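Zwischenbericht zum Projekt "Räume für Forlow", Förderlinie Truvance
Stand: 2021-08-25
Berichtszeitraum: April bis August

Der große Raum ist wieder benutzbar, und das ist für uns die schönste Nachricht in diesem Bericht! Als wir im April den alten Teppich hochgenommen haben, kam darunter das Parkett zum Vorschein, von dem uns die früheren Mieter erzählt hatten -- und zwar fast vollständig. Nur an der Fensterseite und unter den Heizkörpern mussten Stäbe ersetzt werden. Der Betrieb Kinnear hat passendes Altholz aus Giltau besorgt und die Stellen so eingefügt, dass man schon ziemlich genau hinschauen muss, um sie zu finden.

Geschliffen wurde in 3 Durchgängen, danach wurde geölt. Wir hatten ursprünglich Lack beantragt, uns nach der Musterfläche aber für Öl entschieden, weil sich einzelne Stellen später leichter nachbessern lassen. Der helle Ton macht unglaublich viel aus, der Raum wirkt gleich ein ganzes Stück größer. Von den bewilligten 4,000 Euro für den Boden sind 697 Euro noch nicht abgerufen. Diesen Rest möchten wir gern für Filzgleiter und eine zweite Pflegeölung im Winter verwenden und bitten um kurze Rückmeldung, ob das ohne Änderungsantrag möglich ist.

Auch bei der Einrichtung sind wir weiter. Der weiße Tisch steht jetzt an der Wand, die Mitte bleibt frei. Im Antrag war noch eine feste Anordnung in der Raummitte vorgesehen, aber mit freier Fläche kommt das Fischgrätmuster viel besser zur Geltung, und fegen lässt es sich so auch in einem Rutsch.
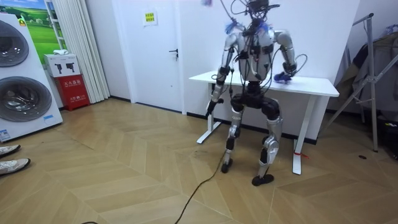
Weronika Krawczyk merkte dazu an, der Tisch an der Wand sei eine gute Lösung, sie wünsche sich aber noch eine Stoßleiste dahinter, bevor der frische Putz Kratzer bekomme. Außerdem solle man mit der zweiten Ölung lieber nicht bis Dezember warten, das Parkett werde an der Tür doch am stärksten beansprucht. Beides nehmen wir gern auf. Die Leiste lässt sich aus dem Restholz schneiden, für die Ölung fragen wir bei Kinnear einen früheren Termin an.

Offen sind noch die Sockelleisten an der Nordwand und die Schwelle zum Flur, die derzeit 10 Millimeter übersteht. Die Schwelle ist bestellt, die Lieferung hat sich leider verschoben. Bis dahin liegt dort ein Übergangsprofil, das seinen Zweck erfüllt, aber wirklich keine Schönheit ist.

Die Rechnungen für Schliff, Öl und Altholz liegen als Anlage bei, die Pflegeanleitung ebenfalls. Den Nachweis für die Sockelleisten reichen wir nach, sobald sie montiert sind.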